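Search this site
Enter keywords
Go

The long way to Gidton

There are 53 stiles between Jarcombe and Gidton, and I loved nearly every one of them! The old drovers' path climbs out behind the church, wanders through hay meadows thick with clover, then drops to the river at Gundeck, where the tea room does a proper cheese scone.

Arif Mondal has walked it every June for years and still stops at the same gate to listen for skylarks. We heard them well before we saw any – tiny specks over the barley.
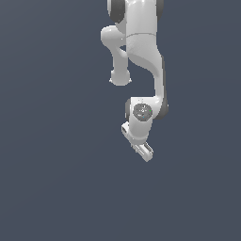 Over the top

Warraich Hill is only 336 metres high, but the last stretch is steep and the wind up there is glorious. Go early, take a flask and sit on the western side, out of the worst of it. The number 30 bus brings you home from Gidton.

Related
A weekend in Jarcombe
29 riverside pubs worth the walk
Boots: when to mend, when to replace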